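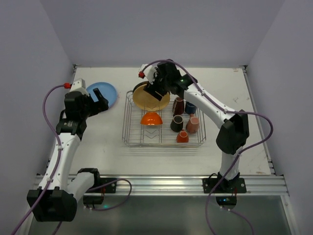
Page last changed: October, 9 pm

Unit 4: Patches and save files

Read this before the lab. We use Kotham, the small farming game from Unit 2, as the case.

A save file is a record of game state at one moment. Kotham writes a version number first, then the player block, then the map. When Trimar shipped the second patch, the player block grew from 50 fields to almost 200. Old saves still loaded, but the map was read from the wrong place and fences turned up in the river.

Two ways to deal with this:

Migration - the game reads the old layout and writes a new file.
Tagged fields - every value carries its own name, so order stops mattering. Files get larger.
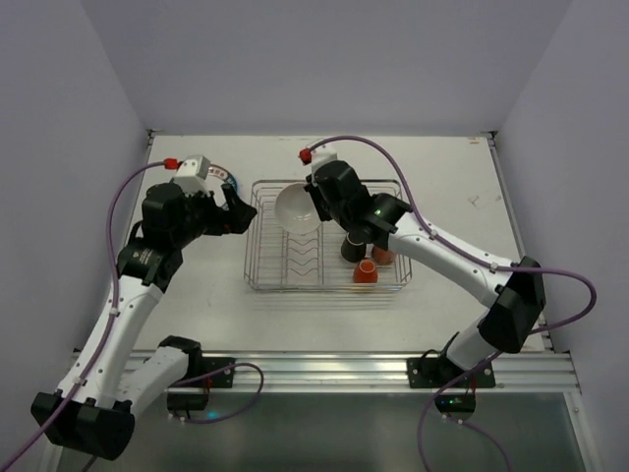 Migration code has to be kept for every version still in use. Clultier, the engine used in the lab, keeps nine of them and runs them in sequence.

For the lab, load the Machala save set and write one migration step. Test it on all 100 files. Keep a copy of the originals - your code will overwrite them.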